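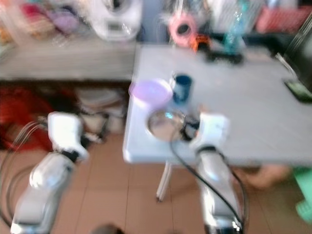 Skip to content Home About Kitchen Mending Archive

Search this blog Type and hit enter

Whose table is it anyway

12/21/25

6 min read

I have read the article about the table. You have probably read it too, or one of its cousins. It says that a clear table makes a clear mind, and that if you spend two minutes every evening returning each object to its "home," you will wake up a calmer person with better skin. My friend Hanneke De Bruijn sent it to me with no message attached, which I took personally.

I don't believe it. I have had clear tables. I had one for most of March when we were between apartments and everything was in boxes, and I was a wreck.

Still, I am a person who likes to be able to say she tried the thing before complaining about it, so I spent a couple of weeks paying attention to our table. It's a light gray one with thin white legs, and it does every job in the place. We eat at it. Parcels get wrapped on it. A phone is always lying on it, near the edge, where a phone should not be.

The first piece of advice is to put things away by category. Fine. A shallow metal bowl is kitchen. A cup is kitchen. Tape is office, or craft, or wherever you are supposed to keep tape when you don't have an office or do crafts. So the bowl goes back to the shelf, the cups go back to the shelf, and the pink tape goes in a drawer, and then at seven in the evening I need tape and I'm on my knees going through the drawer under the bread.

I gave up on that in a few days. The tape lives on the table. I have made my peace with looking at it. It stands upright because if you lay it flat you can never find the end again, or so I believe, and I won't be taking questions.

The second piece of advice is to contain. Everybody who writes about tidying loves to contain. You buy a basket, and the mess goes in the basket, and now it's a basket. I did own a basket already (pinkish-red, very cheerful) and I have nothing against it, but I'd like someone to explain what happens next. Things that go in the basket do not come out. I went to the bottom of it last week and found a receipt, a hair clip, the instructions for a lamp we gave away and a single battery of unknown health. The basket had worked beautifully for the people looking at it and not at all for me.

There is also the matter of what they want you to buy. I went into Brollura with Selma Halilović, meaning to look and leave, and they had a set of stacking trays from Pulteck that was meant to "zone" your tabletop. One zone for incoming, one for outgoing, one for daily use. Selma picked up the middle one and asked what an outgoing cup was. The woman at the counter said people used them for all kinds of things. I am sure they do. We bought a dish brush and went home.

I did try zones for free, with nothing but my own willpower. Front of the table for food and drink, back of the table for everything else. This lasted longer than the categories did, and I'll admit it has partly stuck. The bowl and the cups are allowed at the front. The bottle and the tape go to the far side. It isn't tidy, but I can put a plate down without moving anything first, and I think that is all I ever wanted from a table. The article never mentions plates.

What the zones did not solve is the cups. We have more cups out than people, always. There's a little dark blue one that I use for everything, coffee and water and, once, an egg. The translucent purple thing is harder to defend. I rinse it and put it up, and by lunch it's back beside the blue one. The tidying people would say it doesn't have a home. It has a perfectly good home. It just doesn't like it there, and I sympathize.

Then there's the shelf. I had been feeling quite good about the table until I looked at where I'd been putting the stuff that came off it. The wooden shelf has the white appliance on it, which is too heavy to move and so has become a kind of landmark, and next to that the lilac bowl, and next to that whatever has been "put away." And under the shelf it's worse. There's the red heap down there, and the stack of white things beside it that I keep meaning to go through. A clear table, as far as I can tell, is a loan taken out against a shelf.

Hanneke disagrees. She says I am doing it wrong, that you have to get rid of things first and then find places for what's left. She has a point, and she has a very nice table with a plant on it. She also has a garage. I have noticed that almost everybody who gives this advice has a garage, or a spare room, or at the very least a hall closet that nobody is invited to open. Give me a garage and I'll have a clear mind by spring.

I counted the words in the article, out of spite. It was 1336 words long and the word "wipe" did not come up once. That bothers me more than the zones and the baskets together. A table with five things on it that gets wiped every night is a nicer table than a bare one with a ring on it from last Tuesday's tea, or whenever that was. Same with the floor. Ours is tile, beige with some pink in it, and the grout shows everything. No basket helps with grout. A bucket helps with grout.

So where I've ended up is the cloth. After supper I lift things, wipe, and put them back down more or less where they were. I've been using the Mellow spray because it was on sale and I can't say it does more than water and a drop of dish soap would, though it smells like a decent hotel. The metal bowl gets dried properly, since it shows every drip. It takes less time than finding homes for everybody.

I told Selma I'd report back on whether my mind was clearer. It's about the same. I did find the other battery.

Next time: the chair with the slanted rails, and whether it is a chair or a place for coats.

Older posts Newer posts Back to top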